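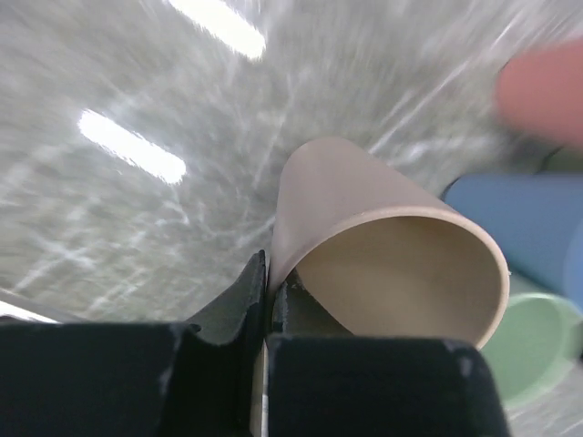
Cups First: A Kitchen Manager on Racks, Mugs and Putting Things Away

The kitchen at Loltero feeds 30 people at lunch, and the woman who runs it has firm views on cups. She asked to go without her name in the Plarbridge newsletter. "Put down that I do the kitchen," she said. "They all know who that is."

The building dates from 1914 and the cupboards are shallow. There are 48 cups and mugs in all, and she would like fewer. "Plastic ones stack. Mugs have handles, so they take up twice the room," she said.

She sorts on the counter before anything goes on the rack. Plastic cups are kept together by size, and mugs wait at the side.

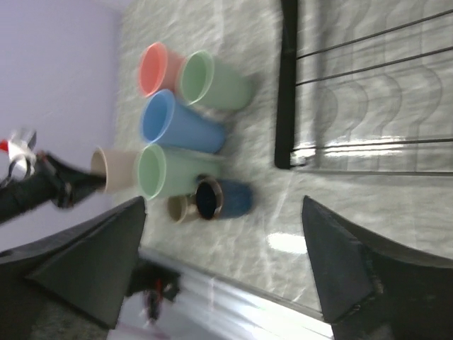
Plastic cups and mugs on the marble countertop.

Color helps less than people think, she said. "I had a plan once where each table got a color. Green went to one, blue to another. It lasted until Thursday."

The rack is a two-tier wire one, and she fills the upper shelf first. Cups go on it upside down. "If it's leaning, I fix it. A leaning cup holds water in the bottom." 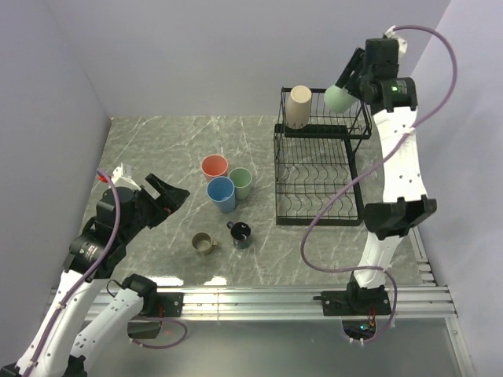 By the Plarbridge newsletter desk

The lower tier is for plates and the bigger bowls. She leaves it clear until the cups are finished - "otherwise you're reaching over plates the whole time."

Asked what she would change, she named the cupboards, then the mugs. She has asked for one deep shelf by the door and expects an answer in March.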